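双臂协作实践课 讲义(四):把刷子收回筒里
整理:Mererid Powell
12月 修订

上一讲大家用单臂抓方块,成功率高得让人有点飘。这一讲换细长物体,你会发现以前随便调调就能过的参数全都不灵了!别怕,这正是我最喜欢的一讲,每届学生在这里学到的东西都最多。

一、任务说明

桌上散放几支刷子,旁边立一个筒。两条机械臂配合,把刷子一支一支收进筒里,中途允许换手。听起来像收拾梳妆台,做起来却要同时用上前面讲过的三样东西:抓取点选择、姿态对齐、双臂避碰。

课程代码仓库叫 Tellow,本讲的分支是 Prothero,请先拉取最新版本再开工。示教数据每组至少录400段,去年 Dekcombe 组只录了169段,策略在正中间的位置表现不错,刷子一靠近桌边就找不着了。数据分布要铺开,刷子朝哪个方向躺都要录到。

二、为什么细杆难抓

1. 接触面小。手指夹住的只有窄窄一段,杆子很容易绕着夹持点转起来。抓取点偏离重心越远,这个现象越明显。
2. 深度不可靠。杆身又黑又亮,金属箍还会反光,深度相机在这些地方经常给出空洞。建议直接用彩色图像做端到端的输入,深度只当参考。
3. 两头不对称。刷毛一端和手柄一端粗细不同,哪头朝下进筒,必须在抓取之前就想好,抓起来再改就要多换一次手。

三、视角对照

同一个工位,我们用三种视角:俯看整张桌子的、固定在桌旁的,还有装在手腕上的。拿到数据先把它们放在一起看,再去写代码,真的能省很多时间。

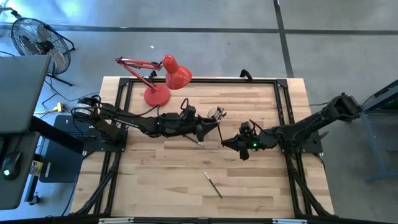
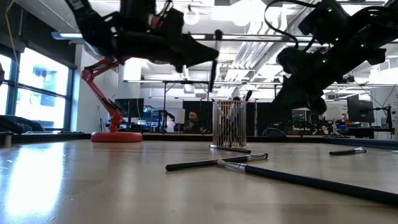
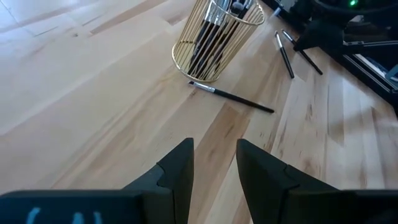

四、读图要点

俯看视角最适合判断双臂间距。第一张里两只夹爪在桌面中部偏右几乎碰头,这种姿态下避碰余量非常小,写轨迹时请把速度上限降下来。

桌旁视角适合看竖直方向的关系。第二张里左爪夹着细杆,杆的下端悬在筒的上方,杆是不是竖直、离筒口还有多高,从这个角度最容易看。也请注意桌面左侧那一大片窗光反射,训练时务必加亮度扰动!

手腕视角看的是“最后几厘米”。第三张里两根指尖之间留着一道空隙,正前方是一支平躺的刷子,再往前是金色的金属丝筒。刷柄斜着躺,夹爪下去之前要先转腕,让手指的开合方向与杆身垂直。

五、动作分解

第一步,移到刷子上方,腕部对齐杆身方向。
第二步,下降并闭合,力矩先给小一点,夹稳后再加。
第三步,抬升。如果杆子歪了,送到中间区域,由另一条臂接手重新夹持。换手时必须等接收方闭合,释放方才能松开,顺序写反是本讲最常见的错误。
第四步,把杆子转到竖直,移到筒口正上方,慢慢下放。
第五步,松爪,先竖直上抬,再横向离开。很多组在这里直接横移,把筒带倒,前面的功夫全白费。

六、作业

(1)按照上面的分解画出状态机,标明每个状态的失败出口。失败出口比成功路径更值得花心思。
(2)用自己组的策略连续跑14次,记录每次在哪一步停下。失败的请保留三路视频,课上一起看,往往比成功的精彩得多!
(3)选做:把筒移到桌子另一侧,不重新训练,看看策略还剩多少本事。Plirkell 组上一轮试过,结果出人意料,我先不剧透。

每组提交一份报告,正文不超过5页,代码附提交编号。调试中有任何怪现象都欢迎来找我聊,下午四点以后我一般都在实验室。

下一讲预告:柔性物体。请先把讲义(五)的阅读材料翻一遍。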